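Production Diary, Rirkasbridge Works
Entry for Thursday, second week of February

The morning meeting opened at 7:15 with the night supervisor's report. Press 17 had been stopped at 3:40 after short shots appeared in two cavities of the Brarness lid tool. The material in the hopper was checked and found to be correct. The dryer log showed no fault. The tool was left in the press, closed and under low pressure, until the day crew could look at it.

Adjoa Kyei, who has charge of the tool room, had the hot half opened by 9:00. Two of the gate tips were partly blocked with burned resin, and one heater band was reading low. The band was replaced from stock. The tips were cleaned and refitted, and the tool was brought back to temperature in stages over the rest of the morning. The first acceptable parts were recorded at 1:25 in the afternoon. Lost time is entered against maintenance and not against the customer's order.
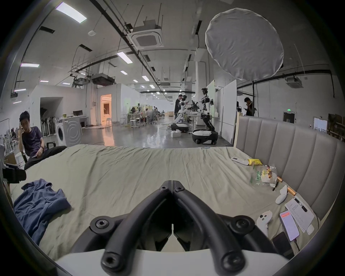

The Brarness order stands at 86 cartons packed and labeled. The balance is due on the dock Monday. The planning office has been asked whether the weekend shift can carry the difference, and has answered that it can if no second stoppage occurs. The customer has been told of the delay in writing. No reply had been received at the time of this entry.

Blow molding ran without interruption on both lines. The Trnka bottle continues to show a slight lean when it is set down warm, although samples measured the next day are within the drawing. Mercedes Inga has asked that the cooling time be lengthened by 2 seconds for one full shift and that the parts from that shift be kept apart. The change was made at noon. It will cost some output, and the floor has been instructed not to shorten the cycle again without her signature. The earlier shift's parts are on hold in bay four, with yellow tags.

A longer discussion was held on regrind. The present rule allows it in the caps and forbids it in the bottles, and this has been followed. The difficulty is storage. Gaylords of natural and tinted regrind have been standing side by side near the grinder, and on Tuesday one was found without a label. Its contents were downgraded and sold as mixed scrap. From today every box is to be labeled before it is filled, and a box found without a label is to be treated as scrap. The crew leaders signed the notice after lunch.
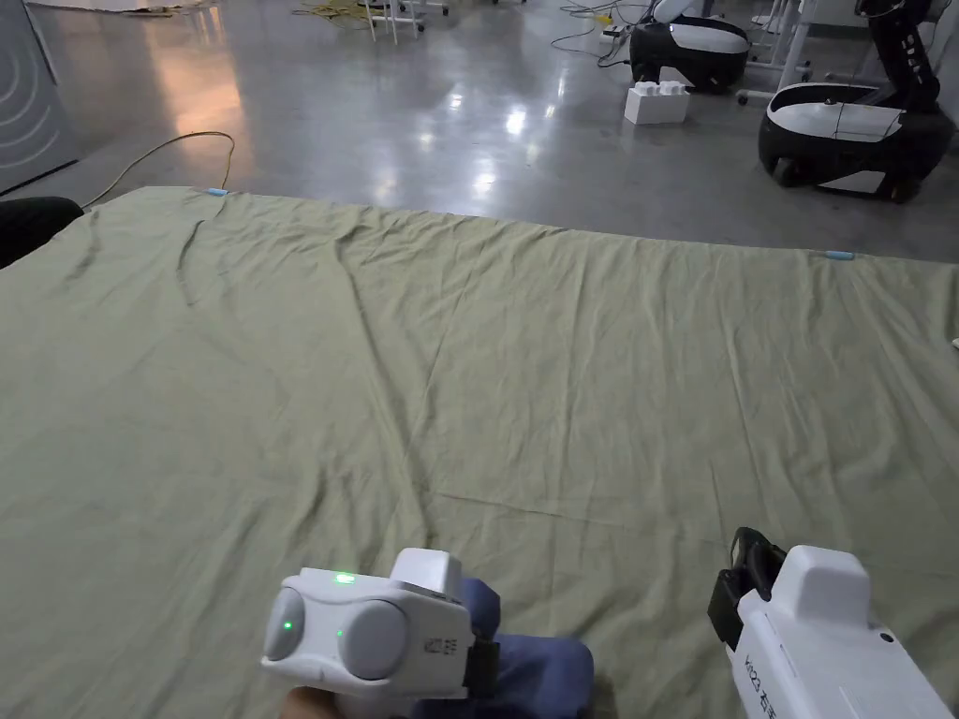

The decoration department reports that the new pad printing plates from Brernham have arrived, one week later than promised. They were inspected on receipt. The depth of etch is even and the artwork agrees with the approved proof, with the exception of the recycling mark, which sits slightly low. The customer will be asked to accept it as it stands. Should they decline, the plate will go back and the older plate will be used for the first release. Ink adhesion was tested by tape on parts flamed at the normal setting, and all passed.

In shipping, a trailer was turned away at 10:30 with a damp floor. The carrier sent another, which was loaded by 2:50. The shipment comprised 139 cartons on mixed pallets, and the count was agreed with the driver before the seal was applied. The stretch wrapper is again tearing film at the top of the load. The roller was cleaned, with little effect, and a service call has been placed. 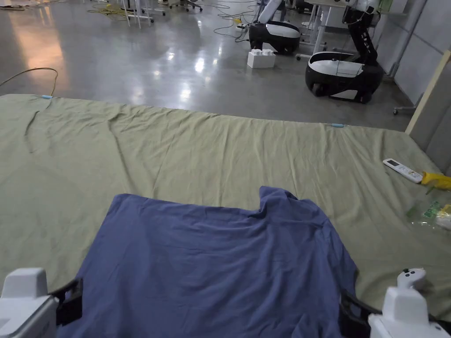 Dark blue cloth on the olive-green sheet.

Safety. One first aid case was recorded, a small cut to the thumb while trimming flash. The employee was wearing the older style of glove. The remaining stock of that style has been withdrawn from the trim benches, and the stores clerk will issue the cut-resistant type until the new order is received. The aisle behind the resin silos was walked at 4:00 and found clear.

Visitors. None today. The insurance inspection has been moved to the last week of the month, and department heads should have their lockout records in order before then.

Carried forward to tomorrow: heater band stock for the Brarness tool; the Trnka measurements, to be taken after a full night's cooling; a reply to Brernham regarding the plate; the wrapper.

Entry closed at 5:35 p.m.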